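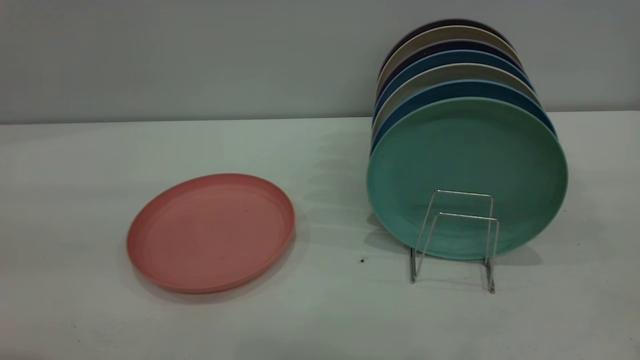
Student Projects / Automation

Report on our visit to the Cliltach open day

In March our group of 13 students went to the open day at Cliltach, a workshop in Stastholm that develops handling tasks for robot arms. We had to pick one demonstration and report on how the task was set up. We chose the plate task, which the staff call Tistico.

The task sounds simple. One pink plate lies flat on a white table, and the other plates stand on edge in a wire stand. The arms have to pick up the flat plate, turn it upright and add it to the row. All the plates are round with a low rim, so the software cannot rely on shape to tell them apart.

We were told that the hard part is the first grip. A plate lying flat leaves very little room under the rim for a finger. The staff had tried 6 ways of approaching it before settling on the one used now.

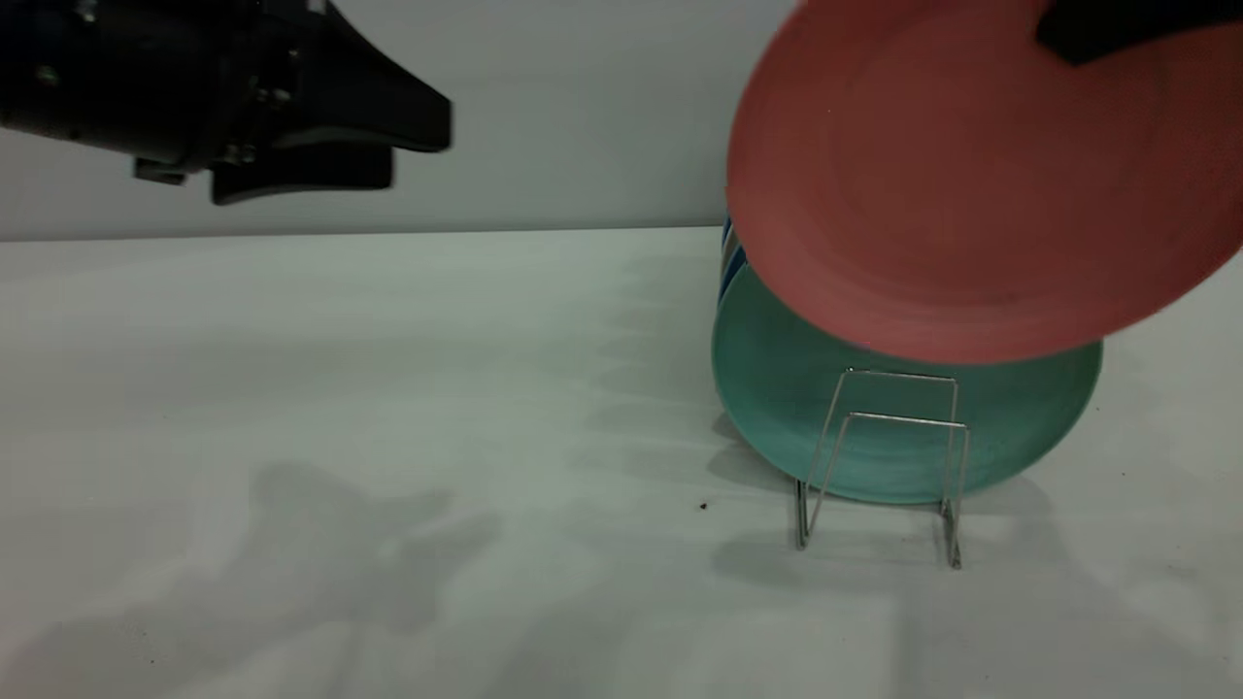
The second difficulty is placing the plate. The plates in the stand lean slightly back and overlap, and a new one can push the row out of line if it comes in at the wrong angle. The fingers on the black gripper are flat and wedge-shaped – our guide said this shape was picked for thin edges.

Two of us asked how much practice data the task needs. The answer was 182 recorded runs so far, with the starting position of the plate changed between runs. The wire stand stays where it is.

For our own project in the Pylypenko lab we plan to copy part of this setup. We only have one arm, so we will leave out the turning step and start with the plate already upright. We also want to test different rim heights – Cliltach has not done this yet. A parts list and work plan are in the appendix.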